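Let them fail in the simulator first
Posted 24th October in Opinion

I help out at the after-school robotics club in Huvcombe, and I've been having the same argument since February, so I may as well have it in public. The argument is about whether kids in a robotics club should spend most of a term with no robot.

Some of the parents think it's a swizz. They signed up for motors and screwdrivers, and they come to collect at half past five and find 10 children staring at laptops. I do get it. I thought the same when the idea first came up, and I grumbled about it all the way home.

Then I watched a session properly. When we only had the one real arm, you'd get one child driving and everybody else waiting for a go, and the waiting is where you lose them. The quiet ones never pushed forward. The confident ones got very good at it. By the end of the term a couple of ours had barely touched the thing, and they were too polite to say so (their mums weren't).

In the simulator everyone has an arm. It's a big kitchen with a marble worktop, and this term's job is to get hold of a cup and put it where the task card says. It sounds like nothing, doesn't it? Have a go. One of our Year 9s kept a tally of her tries and got to 173 before she was happy with her grip, and she was cheerful the whole way through because a bad try costs you a press of the reset key.

The view they work from is the one by the gripper, looking down over the fingers at the pale green cup, with the bowl further back on the worktop. I make them learn to read it before they write a line of code. Which way is the cup leaning? Where's the rim compared with your fingers? They argue about it like football fans, and I love it!

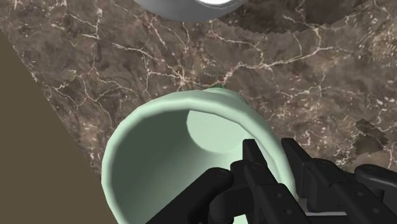 What the parents are right about

I'm not going to pretend it's all lovely. A simulated cup has simulated friction, and somebody typed that number in. Real cups are slippery and the table wobbles, and there's a sort of common sense you only get from having things in your hands. When we went over to Trinddale for the joint day, their lot had been on real kit all year and they were miles quicker than us at spotting a loose cable. Ours sat there checking their code for 40 minutes. It was the cable.

So I'd never want a club that was only screens. What I'd like is for the real arm to come out in the last 8 weeks of the year, when every child has something of their own to try on it. We did it that way round last year and the queue was a different animal. People stood in it holding notes. They watched each other's turns and shouted advice, some of it useful.

The other grumble is money, and there I've no patience at all. A replacement finger for the real gripper costs us a cake sale. Crashing into the marble in the simulator costs nothing, and I want them crashing into it over and over while they're young and don't mind.

If you're one of the parents who's still cross, come in at five instead of half past and sit next to somebody. They'll hand you the controls, and they're very patient teachers. I knocked the cup over on my first go and was told to breathe.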